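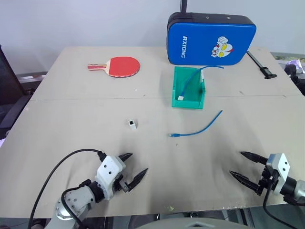

Left gripper stops mid-close on cable job

dmytriv_8
The left gripper has started freezing half closed on the network cable task. No error until the controller times out. It ran 200 cycles without trouble before this.

Ekix
Check the wrist cable. Ours had a bad pin.

manesano
I doubt it's the cable – you'd get a comms fault straight away. More likely the force limit.

Ekix
Ours gave no fault either.

dmytriv_8
Swapped the cable, still froze after 2 goes. Trying the limit next.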